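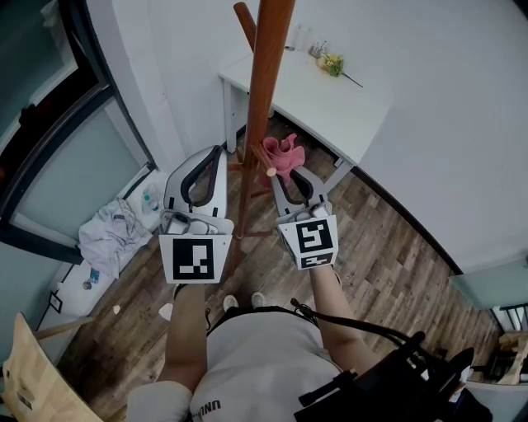 Coat rack task, right gripper on the pink cloth, left one open.

Print this page
E-mail this page

March, started 9.40

Hanging and unhanging, second block. Target was 70 demonstrations before lunch. Got 40, plus a stiff neck.

The cloth is the easy bit. The rack is the trouble, as it stands exactly where you want both arms to be. If I go in with the elbows wide the pole sits between the grippers and all is well. If I get lazy and come in from one side, the left marker plate turns away from the head camera and the tracking for that hand wanders off to think about something else. Rogelio Tagle says to keep both plates facing up "like you're carrying soup". It works, and I resent it.

Notes on the lift:
Pinch the cloth below the hook, go up first, then towards you. Pulling straight out drags the rack along with it. Two takes binned for that.
Let the jaws close fully before moving. I keep starting early and the Trasus policy has faithfully learnt my impatience from the last batch – it now snatches like a toddler.
Left hand stays open and near the pole unless the rack wobbles. No waving it about. Waving gets learnt too.

Zerolitz want 300 takes for this task and would like "natural variation". I have put the cloth on different hooks and stood on different planks. My variation after the thirtieth take was mostly sighing.

11.15: right gripper dropped out of the recording mid-lift. Reseated the cable at the bag end, fine again. It loops up towards the arm with too much slack and wants a clip. Dimaculangan had the same on the drawer task and fixed it with tape, so tape it is.

Still to do: re-label the two bad takes, ask Fasidberg whether they want the putting-back half as a separate task or joined on, and swap the cloth for something heavier. Rogelio has offered his cardigan. Will look for a towel.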